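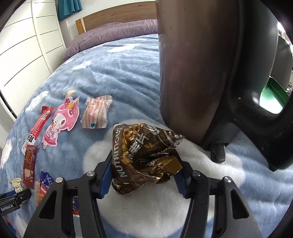 What should a buyer settle before asking for quotes on gripping equipment?

The range of items to be handled, the surfaces they will rest on, and the cost of keeping the tool in service. Purchase price comes after these.

Chapter 8. Budgeting for Handheld Grippers

A gripper budget has two parts. The capital part covers the tool, its mount, and any software license. The operating part covers finger pads, fasteners, calibration, and operator hours. First-time buyers tend to price the capital part closely and leave the operating part as a single line.
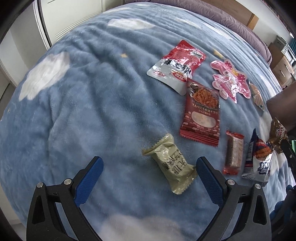

Pads belong in the operating part. Girard and Paracha, in their planning notes for the Nusham site, list 24 spare pairs for the first year against a fleet of eight tools. They also set aside 59 operator hours for training, to be used before the end of November.

Thin flexible packaging should be entered as its own item class. Foil and film deform under load, and a quote based on rigid cartons will understate cycle time. The Arsenault worksheet at the end of the chapter has a separate column for this.
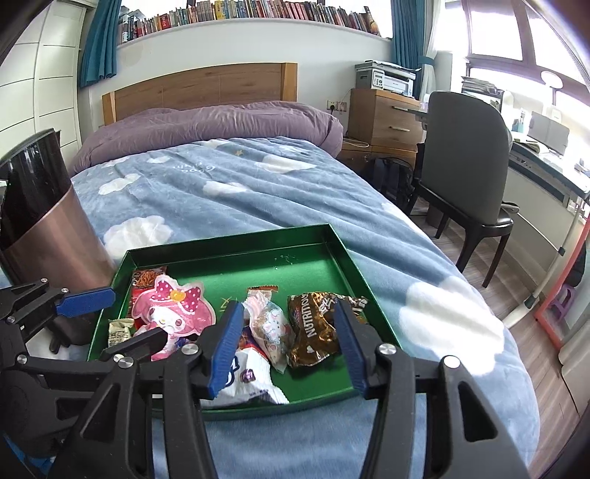 8.1 Estimating Pad Replacement

Let N be the number of grasps per shift and L the rated pad life in grasps.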